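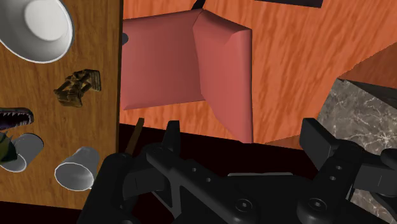
Why does everyone say to stop sanding at a coarse grit before oiling, when the wood feels so much nicer if you carry on? A reader put that under my last thread, and it needs more room than a reply box gives me. So, a thread on oil finishes for table tops: sanding, quantity, drying, repair.

Definitions first. By oil I mean a penetrating finish that cures in the wood by taking up oxygen, usually with some wax and resin added. Mineral oil never cures. It has its uses on chopping boards. Everything below concerns curing oils on indoor tables.

On the sanding question. An oil has to get into the pores and the torn surface fibres. A finer abrasive leaves a smoother surface and burnishes it slightly, so less oil goes in. A top taken to 400 before the first coat will look excellent for a month and mark easily after that.

I finish at 120 on oak and ash. On beech and maple I go one grade finer, as coarse scratches show more on a plain surface. The 400 paper comes out later, between coats, used by hand with no pressure.

What matters more than the final grade is not skipping grades on the way there. Deep scratches from the first paper survive under the fine ones and you will not see them dry. They appear the moment the oil goes on.

Check with a low lamp held almost level with the top, curtains drawn. Then wipe the top with a damp cloth, let it dry and look again. The water raises the fibres, and a light pass with the last grade takes them off.

Vacuum, then wipe. Do not use a tack cloth under oil. Some of them leave a residue and the oil beads over it.

Quantity. I weigh the tin before and after each coat, a habit from a former job. On my own oak top in February, first coat plus second coat came to 233 g, and most of that was the first coat. The second took very little because the pores were nearly full. A third would have sat on top and gone sticky.

The commonest fault I am asked about is stickiness, and the cause is nearly always surplus oil left on the surface. Wiping off is the important half of the job. Put it on, wait as long as the tin says, then wipe until a clean white cloth comes away with almost nothing on it.

I bought Melis in the 400 ml tin for this job. It is a hardwax type, semi-matt, with a mild smell. Stir it from the bottom, do not shake it. The matting agent settles, and an unstirred tin gives you a glossy first table and a chalky last one.

Taltlow I have used twice. It is thinner, goes further, and darkens oak more than I like. On walnut I would choose it over Melis. Neither firm sends me anything, before somebody asks.

Cloths. Rags wet with curing oil give off heat as they cure and a crumpled pile of them can catch fire. Lay them flat outdoors, one layer thick, on something that won't burn, until they are stiff. Or put them in a metal tin of water with the lid on. Do it before you wash your hands.

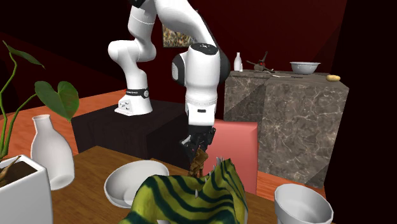
Drying depends on air as much as on heat. A closed room at a comfortable temperature will hold back an oil that would cure overnight with a window open a little. Sort out the space as well. With a wooden dining table that has a big dark pedestal behind it, as in this picture, I would want the two further apart before I started, so that I could walk all the way round with the cloth and get at the far edge with a lamp. The edge you have to reach across for is the edge that ends up with surplus oil on it.

Undersides. Put one coat on the underside of a solid top. It slows the exchange of moisture on that face so that both faces behave more alike. It does not stop movement. No finish stops movement. If the top is screwed down rigidly to its rails, it will crack across the grain in a dry winter whatever you put on it.

Veneered tops can be oiled too, but the sanding rules change. A modern veneer may be thinner than a fingernail. Hand sand only, finest grade that removes the old finish, and stop early. If you see a patch change colour suddenly, you are through.

How to tell veneer from solid: look at the end. On a solid board the lines on the face carry on over the edge and turn into end grain. On veneer the edge is a separate strip, and its pattern has nothing to do with the face.

Cure time. Dry to the touch is not cured. I put cups down after two days, with mats. I would leave a wet cloth or a hot dish off it for three weeks. Some tins say less. I have not found a reason to believe them.

Repairs are the argument for oil. A ring from a wet glass usually sits in the top layer. Rub along the grain with 400 and a little fresh oil, wipe dry, leave it overnight. With varnish you would be stripping the whole top.

Black marks are a different matter. Those are iron and tannin reacting in damp oak, often under a tin or a steel pan. Oil will not shift them. Oxalic acid will, with gloves, goggles and plenty of rinsing, and then you are back to sanding that area.

Never use wire wool on oak, for the same reason. The broken strands lodge in the pores and go black at the first spill. Use a nylon pad. The grey ones from Zukura are fine enough and do not shed.

Upkeep. One thin coat a year on a table in daily use. Clean it first with a cloth wrung out in weak soap solution and let it dry fully. Skip the spray polishes. Many contain silicone, and the next coat of oil will pull away from it in little craters.

Someone else wanted to know where I get offcuts to test on. The timber yard at Lornmont has a bin by the saw shed, oak and ash mostly, priced by the armful. Sand the offcut exactly as you sanded the top or the colour will mislead you.

Next thread will be on soap finish for pale woods. I have four test boards drying and one of them is already going yellow.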